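Nokau家居推出“慢桌”系列原木餐桌，邀您把吃饭的时间还给家人

2020年8月30日

家居品牌Nokau今日宣布，筹备已久的“慢桌”系列原木餐桌正式与大家见面。首批推出两款尺寸，一款适合小两口和单身住户，一款适合三代同堂的大家庭，即日起在Nokau门店及线上商城接受预订。

说起这个系列的由来，还得从品牌创始人Clem Pearce家里的老餐桌讲起。那张桌子是他祖母留下来的，用了72年，桌角磨圆了，桌面上有孩子们写作业时压出来的笔印，也有逢年过节端热锅时不小心烫出来的圈。搬过几次家，大件家具换了一轮又一轮，唯独这张桌子，一家人谁也舍不得丢。

“我常跟同事们讲，一家人的事情，大半是在桌子边上商量出来的。”Clem Pearce表示，“孩子报什么学校，老人要不要搬来同住，过年回谁家，都是吃着吃着饭就说开了。所以我们做桌子，总想着要做得让人愿意多坐一会儿，吃完了也不急着起身，再添杯茶，再剥个橘子，聊聊今天路上碰见了谁。”

“慢桌”系列由设计师Märta Engström主持设计。她从去年6月开始走访老用户，前前后后拜访了41户人家，在许多人家的厨房里喝过茶、吃过饭，也听了一肚子的抱怨和心里话。有位妈妈告诉她，原来的桌子边沿太锋利，孩子跑来跑去总叫人提心吊胆；有位退休老师傅说，椅子推不进桌子底下，过道就窄了，晚上起来倒水容易碰腿；还有一对年轻夫妻说，两个人在家都要用电脑，吃饭前收拾桌子就要收拾半天。

这些话，Märta Engström都一条一条记在本子上，后来也都落到了图纸里。新桌的边沿全部做了圆角处理，桌腿略向外移，椅子可以整张推进去；大尺寸款在一侧加了一个浅抽屉，笔记本、充电线、孩子的蜡笔，开饭前往里一收就好。

“木头是有脾气的，天潮一点、干一点，它都会有反应。”Märta Engström说，“有的客人收到桌子，会问纹路怎么跟展厅里的不一样。我总是很高兴听到这个问题，说明他真的低头看了。每块板子的纹理都不同，我们在拼板的时候会把板子先铺在地上，挪来挪去，看着顺眼了才动手。”

在日常养护方面，Nokau也准备了一份简单的说明，随桌附送。平时用拧干的软布顺着木纹擦拭即可，热锅热碗请垫上隔热垫，尽量避开暖气和长时间的直晒。每年换季时可以上一次木蜡油，薄薄一层，用棉布推匀，放置一晚再使用。第一次上油没有把握的朋友，可以预约门店的养护课，师傅会手把手地教，带上家里的小朋友一起来也十分欢迎。

为了感谢多年来一直支持我们的老朋友，首批预订的前200位顾客将获赠木蜡油一罐和棉布一套。老用户如果家中的旧餐桌仍在使用，也可以联系门店登记，由师傅上门紧一紧榫卯、补一补漆面，新桌买与不买都没有关系。

各门店还将陆续举办“一张桌子的故事”征集活动，欢迎大家写下自己家餐桌的往事，长短不限，手写、打字都可以，附上一张老照片更好。入选的故事会在店内展出，展期结束后，原稿和照片将一一寄还给作者。

关于Nokau
Nokau是一家专注于餐厅与厨房家具的品牌，产品包括餐桌、餐椅、边柜及儿童桌椅，并提供旧家具维修与养护服务。

媒体垂询及活动报名，请与Nokau门店或品牌传播部联系。

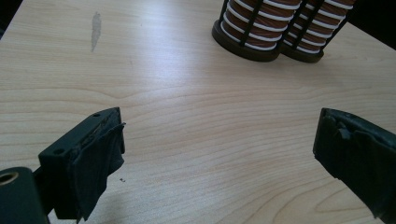
图：浅色木质桌面，纹理细长而略带起伏，光泽柔和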